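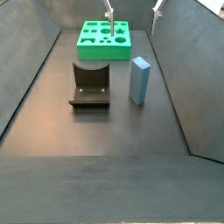
Green foam shape sorter, a favourite with the under-threes.

Borrowing, lending and the long life of a good toy

February 25, 2022

Dear all,

My mother had a cupboard under the stairs that smelled of floor polish and wax crayons, and in it lived every toy that was not currently being played with. Twice a year, usually when it had rained for several days and we had all become unbearable, she would open it up and swap the lot. Out came the farm animals and the tin kettle, and in went whatever we had been fighting over. We greeted those farm animals like cousins back from Australia! I have thought of that cupboard a great deal this winter, as the Poojary Toy Library has got busier and busier, and I suppose in a way we are all sharing one enormous cupboard under the stairs.

For those of you who have joined since Christmas (and there are a good many, hello and welcome), the way it works is very simple. Each family can take home up to six things at a time and keep them for three weeks. If you would like them for longer, ring or tell us at the desk, and unless another family is waiting you can hang on to them. There are no fines and there never have been. We would much prefer to see a late jigsaw than to have you stay away out of embarrassment with the jigsaw still on top of your wardrobe.

I was asked by one of our new mums last month what she ought to be borrowing for a little boy of twenty months, and I am afraid I kept her standing there with her coat on for quite some time. The short answer is that I would borrow one thing he can already do and one thing he can't. Children do love to be good at something. My own daughter went back to the same stacking cups long after she was supposed to have finished with them, and would build her tower with such a satisfied face that I never had the heart to put them away.

Shape sorters are a good case. At first a child will mostly chew the pieces, or post them down the back of the sofa. Then comes a stage of pushing very hard, when the triangle must go in the round hole and somebody is to blame that it won't. It is terribly tempting to reach over and turn the piece for them. I did it all the time with my eldest, and Madhu Kanaujia, who was a nursery teacher for most of her working life, once took hold of my wrist and held it quite firmly on the table until he had managed by himself. It took ages. The tea went cold. But the look on him!

Madhu's advice to parents, which I pass on as she gave it to me, is to begin with just the circle, as a circle goes in whichever way round you hold it. Keep the rest of the pieces in your pocket. Bring out the square when the circle has become boring, and leave stars and crosses and so on for another day, or another month. And if the child would prefer to line the pieces up along the windowsill and talk to them, let them. They are learning plenty from that as well.

Now, a word about looking after things. Most of what comes back to us is in lovely order, and I want to say thank you, as it does make a difference to whoever is on the desk that morning. Please check the contents card in each bag before you set off. If a piece has gone missing, just write it on the card – we will not be cross, and very often it turns up in a welly or the bottom of a pushchair and comes home by itself a few weeks later. We had a wooden carrot returned in January that had been gone so long the child who borrowed it is now at school.

Plastic toys can be washed in warm water with a drop of washing-up liquid. Foam toys want a damp cloth and a good long airing, well away from the radiator. Wooden ones should be wiped and dried straight away and never left to soak. Anything with batteries, please take the batteries out before bringing it back, and keep them for yourself. Soft toys we no longer lend, which I know is a disappointment to some of the smaller members, but we could not keep up with the laundry.

Arif Subramaniam has very kindly been mending things for us at home in the evenings. So far this year he has re-glued the roof of the dolls' house, put new wheels on the pull-along dog and done something clever with string to the xylophone, so that the notes no longer fall off when it is carried. If you have something broken of ours, bring it in with all its bits in an envelope and he will have a look. He would also be glad of any small brass screws and odd offcuts of beading you may have lying about in the shed.

We are always pleased to be offered toys, with one or two gentle limits. We have more than enough jigsaws of over 100 pieces, and we really cannot squeeze in another ride-on car. What we run short of is the things for the very youngest: rattles, posting boxes, chunky inset puzzles, anything with a lid that goes on and comes off again. Wooden railway track is also wanted. Nithin Shetty's twins have had nearly all of ours out on loan over the winter, quite within the rules, and there is now a small queue forming behind them.

Opening times in March stay as they are, mornings only, and the side door is the better one if you have a double buggy, as the step at the front is awkward. Loan Đoàn will be doing her songs and rhymes in the back room at the same time as usual. There is no need to book, and babies who shout through the quiet bits are very welcome. She has asked me to mention that she is looking for spare scarves for the dancing, the lighter and floatier the better.

I still have my mother's tin kettle, by the way. The lid is long gone and there is a dent in the side where my brother used it as a hammer. It lives on the shelf behind the desk, and any child who asks to pour me a cup of tea from it is allowed to. I have had eight cups in a morning before now.

With love to you all and to the little ones,

Ineke Verstraete
Poojary Toy Library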